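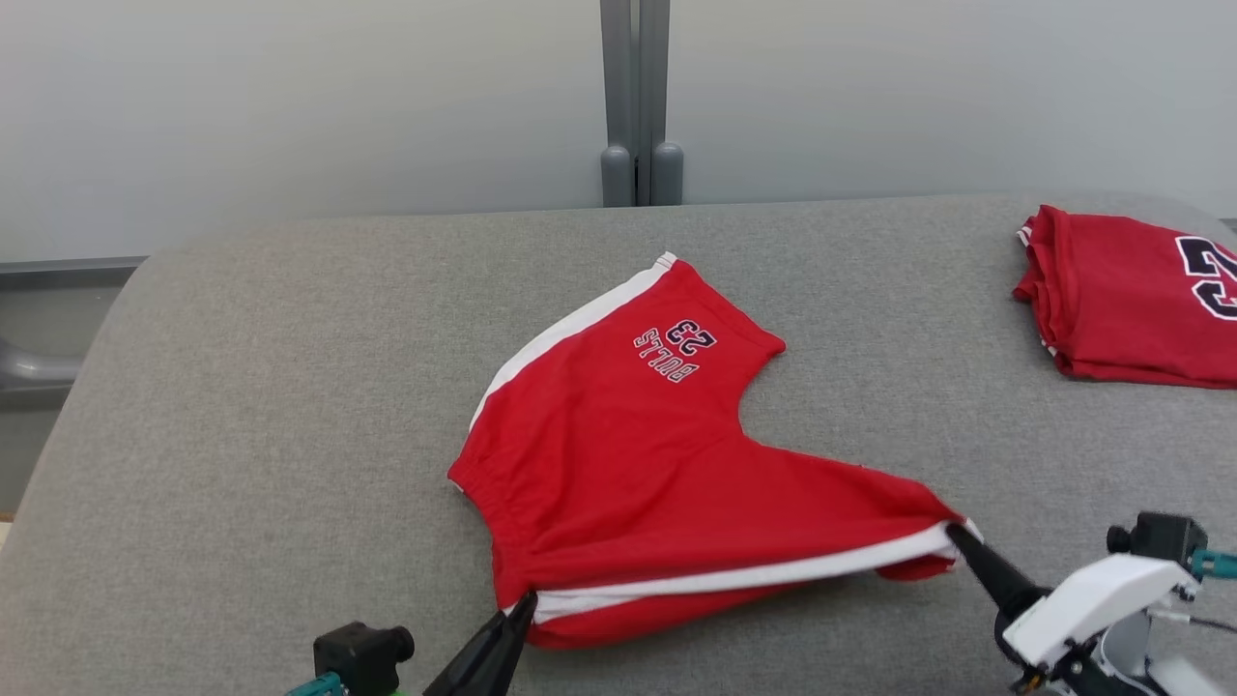

Vullesance open day, Brillstead

I went to the November open day mostly to see the Worier, a two-arm laundry folding station that Vullesance wants to sell to sports clubs and small rental laundries. Lambros Liapis ran the demonstration. He said the arms had been trained on 2,813 folds, nearly all of them team clothing.

Shorts are where it does best. It takes hold of two corners, pulls the edge fairly straight and makes the first fold from there. Liapis gave 30 seconds as the usual time for a pair. I would call that slow for a busy laundry and fine for a club.

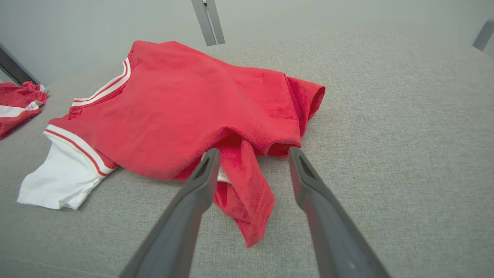 Tops are harder, and I spent longer watching those. Sleeves are the trouble, along with anything that bunches up under its own weight. A small red garment with one white sleeve and one red one is a fair test: the red sleeve gets folded over and tucked, a loose flap hangs from the underside, and the fingers have to find fabric among all that. I asked Stavros Lazaridis, who handles sales, about failed grips. He said the arms let go and try again, up to 11 times, before calling for help.

Good points: quiet, gentle on cloth, easy to stop. Bad points: it needs a big table, and the Ranasinghe software license is extra, at almost 1,000 a year. I would wait for the next version.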